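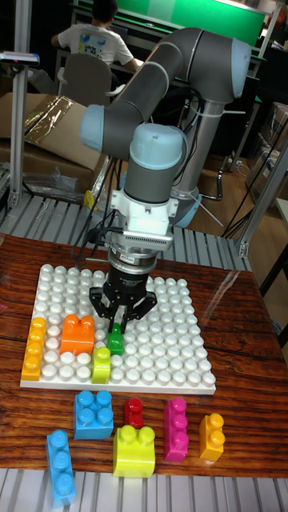

The Todton building brick set comes in a flat cardboard box with 2000 pieces, a paper booklet and no storage tray. I bought it for my nephew and ended up using it most evenings in November. Most of the models in the booklet are houses. A white studded baseplate on a wooden table is a good place to start one, as long as the table is flat. The bricks are sorted into 7 bags, and the bags are not numbered, so plan on tipping them all out.

Grip is good on the small pieces. The long flat ones are looser, and the roof of the farmhouse came off twice when I moved it. I have an older Edness set at home and the two brands fit together, though the Edness whites are a little warmer in color. 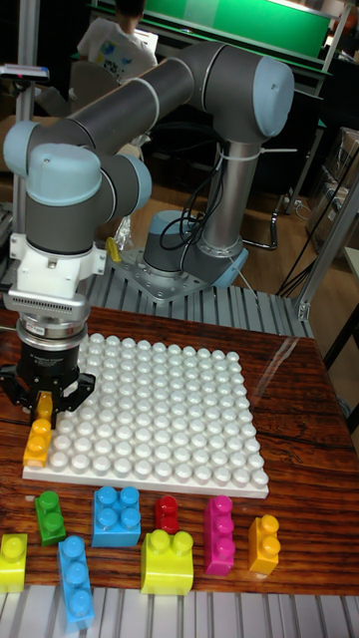 The booklet could be better. Steps are drawn small, and dark gray and black look the same on the page. Soo-ah So, who built the bridge with me, gave up on the printed steps and worked from the photo on the box. It took her 45 minutes. Mine took longer.

Price is $70, a fair amount below the Fulex set of the same size. Windows and doors are the weak point. There are too few of them for two houses. 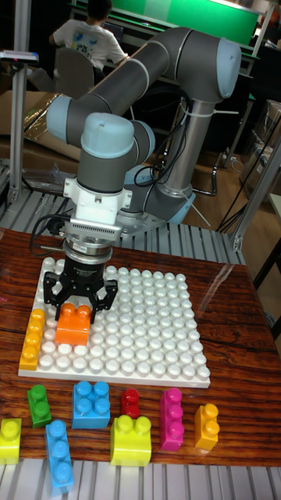 White baseplate on a wooden table.

I would buy it again for a child over seven. Get a storage box at the same time.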